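Nedamano 桌面护理蜡油 300克装 木质台面/餐桌/花架通用

品牌:Nedamano
型号:Wivusar 3号(哑光)
净含量:300克
适用:实木、木皮、竹制台面
不适用:玻璃、石材、皮面、未干透的新漆面
颜色:本色(无色)/ 浅橡 / 胡桃
产地:见罐底
库存:本色现货,浅橡少量,胡桃等补货

先说重点。老客户都知道这款,原来叫"Masri 台面蜡",罐子换了,名字换了,配方没动。拿旧罐子来问是不是同一个东西的,是同一个。价格也没动。

质地偏软,膏状,冬天会硬一点,放暖气边上十来分钟就化开,别用微波炉。真的有人用微波炉。铁罐。

主要干什么用:日常防水渍、防杯印,压一压细划痕,让发白发干的桌面颜色回来一点。深划痕、烫出来的白圈、起皮的漆,蜡油解决不了,要打磨重新做面,别指望这个。客服每天解释很多遍,写在这里请先看完再下单。

用法:
桌面擦干净,等干透。用干布,不要用湿巾,湿巾里的东西会让蜡挂不住。
取黄豆大小,顺木纹推开。薄薄一层就够,厚了发粘,还沾灰。
等30分钟。天潮的话多等一会。
换一块干净棉布来回擦,擦到手摸不粘为止。
当天不要放热锅热杯子,第二天正常用。

第一次用建议做两遍,中间隔一晚。以后3个月补一次,餐桌用得狠的可以勤一点。一罐能做多少面积要看木头吃不吃油,老桌子费,有漆面的省,不好给死数。
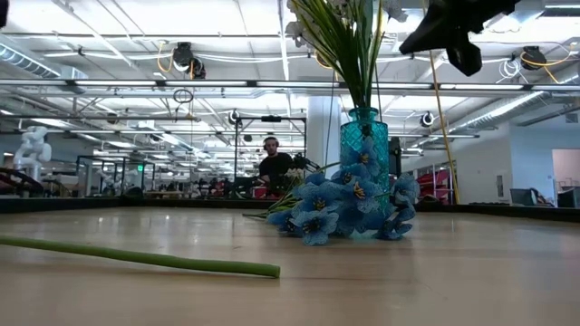

家里桌上常年摆花瓶、水杯、茶盘的,瓶底那一圈最容易出印子。瓶子外壁挂水流下来,闷在底下,过一晚上就是一个圈。上了蜡会好很多,但也不是说可以一直泡着,看到水还是顺手擦掉。底下垫个杯垫或者毛毡片最省心,毛毡片本店有卖,一包3片,搜"毡垫"就行。

气味:开罐有一点柑橘味,不冲,晾一晚基本散掉。对气味敏感的开窗做。孕妇小孩宠物在家的,等干透擦净再让靠近。

颜色怎么选:
浅色桌子选本色。不确定也选本色。
浅橡会让颜色略微偏黄偏暖,松木桌用的人比较多。
胡桃只适合本来就深的木头,浅木头上胡桃会花,花了很难弄掉,这种情况不退不换。
屏幕有色差,要先看颜色的可以买试用装,30克一小罐,三个颜色都有,下单备注写清楚,不备注默认发本色。

配套的东西(另售):
棉擦布,没有线头,可以洗了反复用,别放柔顺剂
Drellstead 打磨海绵,细号,上蜡前轻轻过一遍,手感差别挺大
猪鬃小刷,桌腿、雕花、抽屉拉手缝里用
套装比单买划算,链接在页面最下面

常见问题

上完发粘怎么办?
用多了。拿干布使劲擦,擦不动就用吹风机暖风吹一下再擦。还不行用一点松节油擦掉重来。

能不能用在菜板上?
不行。这款不是食品级的。菜板请买菜板油,别混用。

地板能不能用?
能,不建义。会滑,家里有老人的千万别用。

漆面桌子有用吗?
有一点,主要是光泽和手感,油进不去,保护靠表面那层。开放漆效果比封闭漆好。贴纸面的桌子不用买,没用。

可以和别家木蜡油叠着用吗?
硬蜡油上面可以。清漆没干透的不行。拿不准就找桌底不起眼的地方先试一小块,等一晚看看。

用完的布怎么处理?
摊开晾干再扔,不要团成一团塞垃圾桶,油布团着会自己发热,有起火的危险。这条请一定看。

保质期多久?
没开封放阴凉处3年。开了的尽量一年内用完,盖子拧紧,罐口擦干净,不然下次打不开。

买家反馈摘几条

"餐桌用了五年干得发白,上了两遍颜色回来了,比想象的容易。罐盖有点难开。"

"味道可以接受。胡桃色比图上深,还好先买了小罐。"

"擦得手酸,效果对得起手酸。电视柜和书桌一起做的,还剩半罐。"

"物流慢,角上瘪了一块,东西没漏。客服补了一包毡垫。"

发货说明
下午三点前付款当天发,周日不发。膏状产品走陆运,偏远地区要慢几天,急用的别卡着时间买。罐子瘪了但不漏不影响使用,漏了拍照找客服,直接补发,不用寄回。

批发
满100罐起批,颜色可以混。3,000罐以上可以贴自己的标,打样要另外收费,交期找 Mireille Sleiman 确认,站内信写明数量和颜色,只写"多少钱"的不回,问不过来。木工房、家具店长期拿货的可以月结,先发执照。

退换
未开封七天内可退,运费自理。开封的不退。发错颜色我们承担来回运费。试用装不退。

补一句,浅橡这批标签印错了,正面写的"浅像",里面东西没问题,介意的备注一下,给换正确标签的,要晚两天发。胡桃到货会直接改页面,不单独通知,可以先收藏。

页面更新:2022年6月8日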